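Color mixing demo for the Steltolow open lab, bench notes. Short thread.

1/ Stock is food dye in tap water, 4,000 ml made up in October. Red, yellow, blue. No acids, no indicators.

2/ Clear acrylic rack, clear tubes, white table. Tinted plastic shifts the yellow toward green.

3/ Keep the fill low. Color reads fine from the rounded bottom of the tube, and there is room left to mix.

Same corner of the bench, pink bowl at the back:
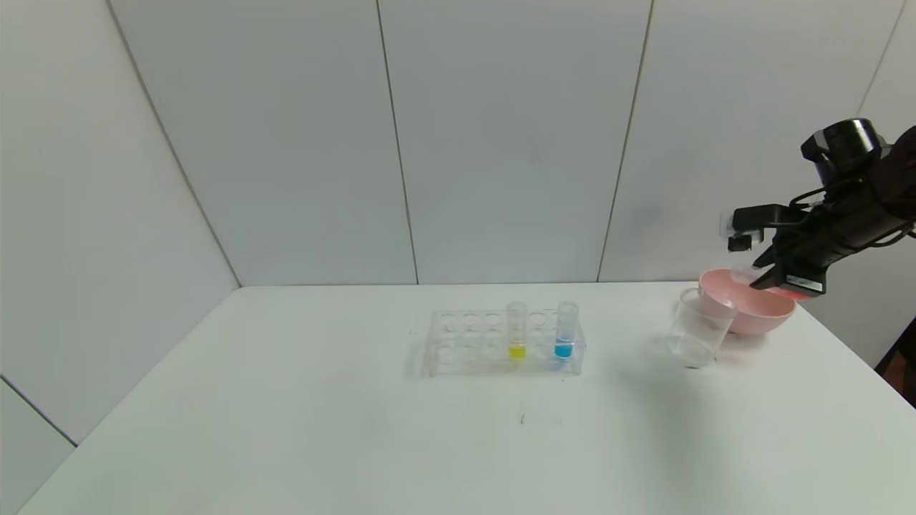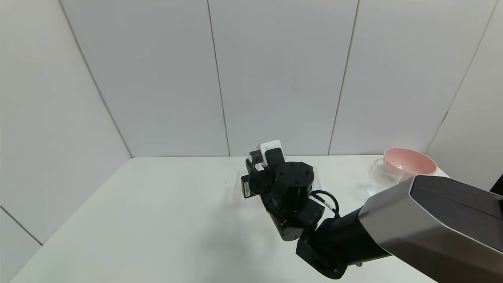
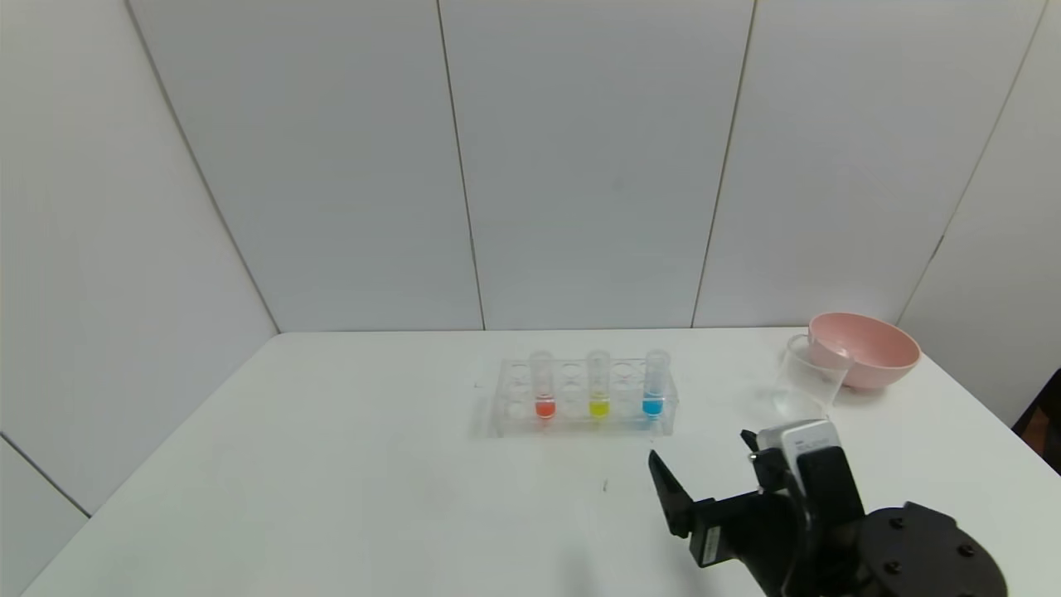

4/ Leave empty holes between colors. Rui Matos packed his side by side and got a drip of blue in the yellow.

5/ Rinse the beaker with 200 ml between mixes. Dye sheet goes up tonight.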